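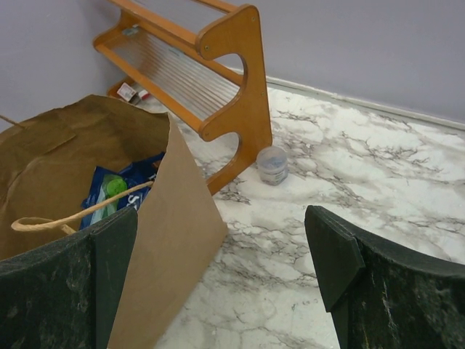
Jin-sol Ma says paper bags are fine for snacks as long as you don't carry them by the handles, and I half agree, but mine keep ripping before I get upstairs. So asking here. I do snack bags for our reading group at Leltard, candy, chips, a drink or two. Paper handles twist and pull out. Is there a trick to packing them or do I just give up and go plastic??

Posted by Randi Blomqvist, 2020-11-09

Seon-mi Ki
Hand under the bottom. Always. Heavy stuff goes in first and in the middle, bottles standing up, then candy and chips round the sides. Piece of cardboard on the bottom helps alot, I cut up a cereal box. Don't fill past the fold line or the rim flops over and the handles take all the pull.

Also go thru what you've got before you pack. I tip everything out and sort it, opened stuff one side, sealed the other. Found M&M's under a yellow wrapper more than once.

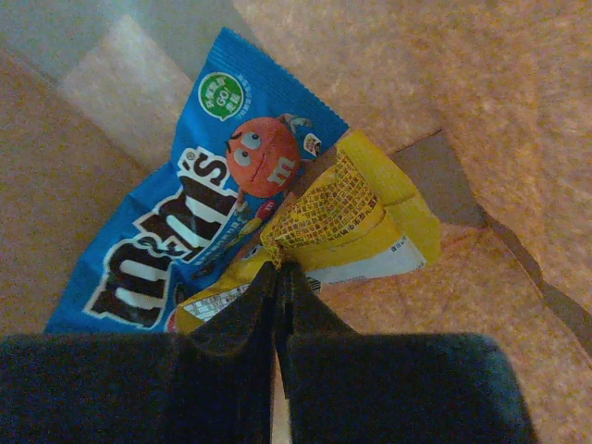
Can opened candy go back in the bag with the rest? Fold the top over twice and put a clip on it, then keep it up top where it won't get squashed. Chocolate away from anything cold, it gets that white bloom otherwise. Still ok to eat just ugly.

Jae-hoon Ham
just double bag it. works for me

Seon-mi Min
Depends on the bag tbh. The Cumlow ones at my store have glued handles and they go every time, the Nijs ones are 60 cents and hold up better. I reuse mine maybe 2 trips then recycle. Anything with a leaky cap gets its own little bag, wet paper is done for.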